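Search this site Go

The Small Parts Problem

Every repair bench collects them: screws, clips, slivers of something. A board with a raised border keeps most of them in one place. 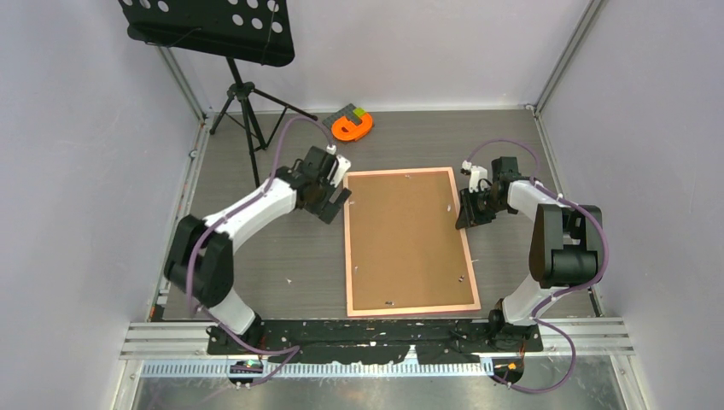

Sort before you store

Aníbal Caldeira has fixed radios in Kellholm for 28 years. He clears his board every evening and gives each piece a jar. He owns some 20 jars. Anything he can't name goes in the last one until April, when he empties it.

He checks the tabletop too. Small pieces get past a border easily.

12 shares

Sign up for our newsletter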